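Mpho Mabuza
So I finally moved my sourdough starter out of the fridge after 6 weeks of pretending it wasn't in there (sorry, old friend), and my kitchen in Padby smells like a brewery this morning!

Fed it at breakfast, fed it again before lunch, and by the time I'd finished the dishes it had climbed right over the lip of the jar and was heading for the toaster.
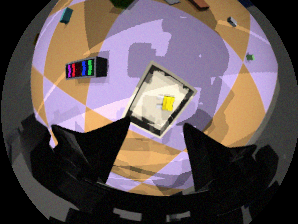 Anyway, I'm going with my aunt's Lekota loaf, the one with the toasted seeds and a spoonful of honey. She bakes hers for 52 minutes, but my oven runs hot so I start peeking at 40.

If anybody wants some starter, holler, I've got 2 jars to give away before November.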